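4.2 Release pacing and what viewers remember

The second part of the study looks at how the release pattern of a streaming series affects what viewers can recall of its plot. The four series were chosen from the Zadgate catalog because they share a genre (serial fantasy drama) and a similar episode length. Two of them, Katsaros and Killadside, were put out one episode a week. The other two were released as full seasons on a single date. None of the participants had seen any of the four before joining the study.

Participants watched at home, on their own screens, and kept a short log of the time at which they started and stopped each episode. We did not ask them to avoid trailers, recaps or fan pages. Earlier work on recall has often done so, but people who follow a weekly series usually read about it between episodes, and removing that habit would have changed the thing we wanted to measure. The log had a line for outside material, and most participants filled it in.

Recall was tested with a set of 16 open prompts for each series. A prompt named a character or a place and asked the participant to write down what had happened to that character, or in that place, over the season. Answers were scored by two readers working apart from each other. Where the readers gave different scores, a third reader settled the matter without seeing the first two. Spelling of character names was ignored, which mattered more than expected for Killadside, where several of the main figures have names that differ by a single letter.

Testing took place six days after the last episode. A shorter gap was tried in the pilot and dropped, as scores were so high that the two groups could not be told apart. Sessions lasted up to 70 minutes, with a break after the second set of prompts.

Viewers of the weekly series wrote longer answers and named more minor characters. They also placed events in the right order more often. The full-season viewers did better on one kind of prompt only, those that dealt with visual details repeated from one episode to the next, such as a banner or a ring. We take this to be an effect of nearness: when two episodes are seen on the same evening, a repeated object is easier to notice.

The gap between the groups was smaller for participants who had watched the trailers more than once. Trailers for all four series gave away at least one event from the second half of the season, and those events were recalled well by everyone. For this reason Table 5 reports the scores twice, with the trailer events included and with them left out.

Figure 6. Shelving unit.

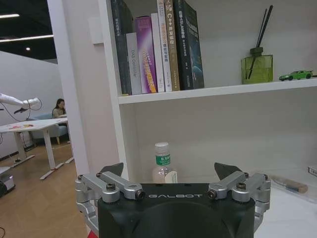
Lajos Győri, in a written comment on an earlier draft, argued that weekly release should not be credited with the whole difference. Viewers who stay with a series for two months are a selected group, he wrote, and those who lose interest will have left before the test is given. A season watched over a weekend loses fewer people along the way, so its weaker viewers are still there to be counted.

We agree that this is a problem. Of the participants who dropped out, 19 had been assigned to a weekly series, and their logs suggest that most stopped after the third episode. When we compared only those participants who had scored well on a short quiz given after episode two, the weekly group still did better on the order of events, but the difference in the length of answers was gone. The claim made in the rest of this paper is therefore limited to order.

A further point concerns the Hendon scale, which we used to measure how much participants liked each series. Liking and recall were only weakly related. Several participants who gave Katsaros the lowest mark on the scale could describe its last episode almost line by line, and two of them added remarks about the ending that ran past the space provided on the form. These remarks were not scored.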